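The Jalteck arm stopped at 43 on the count and would not let go. Kaj Ásgeirsdóttir pressed the release twice, then hit the red button and waited for the light to change.

The log said grip force 115. The limit for baskets was 68. Someone at Birnbridge had loaded the settings for crates.

"Can you pull it free?" Nørgaard asked over the radio.

"Not with my hand in there."

She locked out the power, hung her tag on the switch and went to get the long wrench. The basket stayed where it was, with the finger still in its handle.
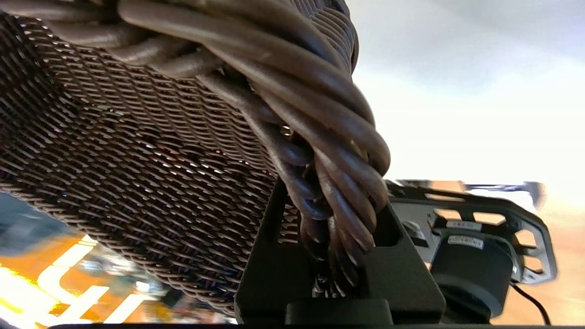
Second Shift

By October they had a new rule at Weretthorpe. Kaj had written it herself, and it was one line long.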